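**November, room 152, afternoon**

Notes on the sock sorting, continued from Joana's page. 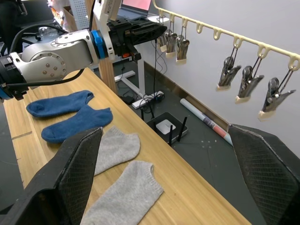
The order from Barros must be ready before the end of the month, and I want to write down how we do the pairing so that we all do it the same way. Last week Florêncio and I had two different habits, and the bundles came out in two different shapes. Zulmira noticed it immediately.

What we agreed:

- Lay ankle socks flat on the table, two pairs at one time. More than this and I start to mix the sizes.
- In a pair, both toes point the same way. The blue ones I put with toes to the left, cuffs to the right.
- A small overlap between the two socks is fine. Before folding, pull the heel out with the thumb, because a hidden heel makes a lump in the middle.
- Fold once at the heel, then turn the cuff over. Do not roll. The rolled ones open again in the box.

I tried the method of Américo also, where one cuff is pulled over the complete pair. It is faster, but the rib stretches on one side and after 3 days in the box it does not go back. He says it is the yarn from Sandon and the Brullis yarn would behave better. Possible. I have not tested it.

About color: the blue looks different under the window and under the lamp. Lot 708 is a little more gray than the one before, so please do not pair across lots, even when it looks correct in the evening. I made this mistake with 2 pairs and had to open them again.

Still open:

- Ask Zulmira if the paper band goes on before or after the cuff is turned. I did it after.
- Compare the length of both socks before folding. Joana holds them up by the cuff, I prefer to measure on the table — hanging, the heavier one looks longer.
- The small labels from Clellmont do not stick well on the rib. Try them on the foot part.

Tomorrow I continue with the sizes for children.

O. Igwe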